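4.2 Changes in the work at the packing tables

At the Warnari site, the gripper took over the placing of cans into trays in July. Before this, one worker repeated the movement up to 2000 times per shift. The five workers of the line now prepare the tables and check the labels.
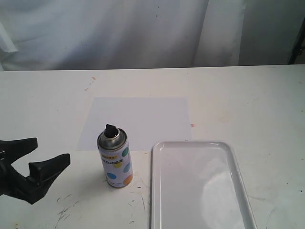
Figure 3. Open gripper, spray can and empty tray on the work table.

In the interviews, the workers reported less pain in the wrist, but also less talk between colleagues. Vidal and Arroyo observed the same effect at Clornmont. Two workers said that waiting for the gripper made them more tired than the packing itself.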